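Staged-fixture evaluation
By Imogen Penrose
November

Staged-fixture evaluation is a way of testing robot manipulation in which a skill is first measured on a purpose-made board of holders and slots, and then measured again on the real equipment the board is meant to stand in for. It is used mostly for insertion and removal work, such as seating a part in a holder or sliding a drive into a bay. Supporters say the board score predicts the real one. The evidence for that claim is thinner than its popularity suggests.

The term comes from a report by Boyang Xu and Saturnino Cuesta, written while both were at Loltanis. Similar boards had been in use for years before that, usually without a name, and the report's main addition was the rule that the same arm, the same gripper and the same control policy must be used in both stages. Cuesta has since described the rule as "the only part worth arguing about."

Method

In the first stage the arm works on a flat board fixed to a wall or bench. The holders differ in shape and depth so that a policy can't succeed by learning one motion. Each attempt starts from a slightly shifted pose, and an attempt is counted as good if the part ends up fully seated within the time limit.

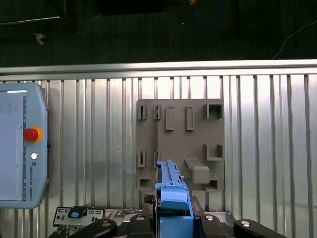
The second stage drops the board and moves to the target equipment. Nothing may be retuned between the two, although the report is vague about what counts as retuning. Camera exposure, gripping force and approach speed are all left out of its list. Clive Tunstall, in a review for the Genorham workshop, argued that this gap alone could account for a good part of the reported agreement, and no later paper has really answered him.

A run normally consists of 188 attempts per stage. The figure has no statistical basis that the authors have explained. It seems to be what fitted into the lab time available, and other groups have copied it faithfully.

Choice of target

Hard drive handling became the usual second stage for practical reasons. Used machines are cheap, drive sizes are standard, and the task has obvious interest for repair shops and data centers. It is also awkward in ways that a rigid board does not capture.

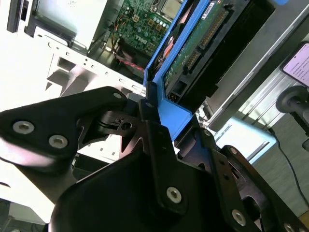
Clearance is the main source of disagreement between the stages. A holder on a board can be approached from almost any angle in front of it, and if the gripper is a little off, the worst result is usually a scraped edge. Work near an open computer is less forgiving. A drive in a blue plastic caddy has to be handled with its circuit board and gold connector pins exposed, close to a motherboard and a bundle of red and black cables, and a finger pressing on the edge of the caddy is a long way from a finger closing on a plain block. Plastic flexes, too. The original report treats all of this as "added difficulty" and folds it into a single correction factor, which is hard to defend.

Reported results

Xu and Cuesta gave results for 11 policies. The ranking on the board matched the ranking on the drive task except for 2 policies that swapped places. This is the result most often quoted, and it is a real one. It is weaker than it sounds, however. Most of the policies were trained on overlapping data, and several differed only in training time, so a longer-trained policy would be expected to do better on nearly anything.

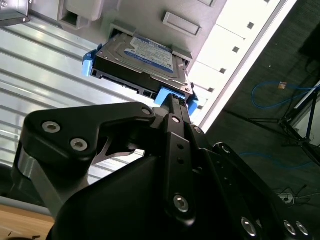

A 3.5-inch drive in its caddy, partly inserted in the bay of a light gray chassis.

Amber Bramwell's group at Cultar tried to repeat the finding with over 550 attempts on equipment of their own choosing. They found that the board separated poor policies from decent ones but said little about which of the decent ones was best. Bramwell's reading is that the board works as a filter – cheap, quick and fairly coarse. Xu replied that her holders were cut too loosely. The tolerances have not been published by either side.

Criticism

Beyond the question of ranking, critics object to how failures are recorded. Under the original rules a drive left half seated and a drive dropped on the floor count the same. For anyone who has to pay for the drive, they are not the same. The Eglītis protocol, a later variant, splits failures by outcome and also logs each time a person steps in, a number the first report omits entirely.

There is also a problem of habit. Once a board is shared between labs, policies get tuned to it, and its value as a stand-in shrinks. Tunstall has proposed changing the layout every year. So far the groups using the method have kept the old one, mainly so that new scores can be set beside earlier ones.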